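## 3. Setting up celebrity news alerts

Zemton can send you a message when there is fresh news of an actor or singer you follow. Please finish section 2 before you begin.

1. Open **Alerts** and press **Add name**.
2. Write the full name of the star. Short names give too many wrong results.
3. Choose up to three sources, for example Clikenel.
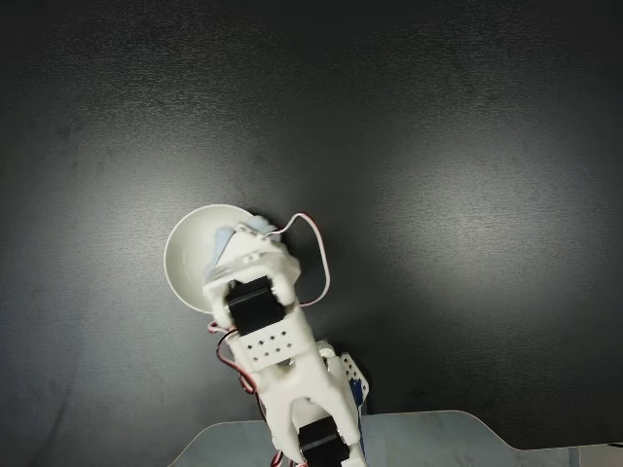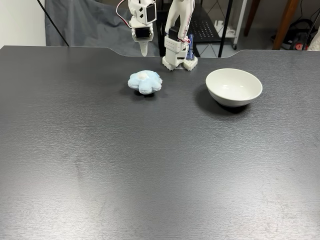
4. Set the quiet hours. In this time no alert makes a sound.
5. Press **Save**. The first alerts can need roughly 3 minutes.

**Note:** If the screen shows code 2698, the source is not answering. Wait a little and press **Save** again.

**Caution:** Rumours are marked with a grey star. Please do not share them as facts before a second source has confirmed the story.

Text of this section: Jonas Mayrhofer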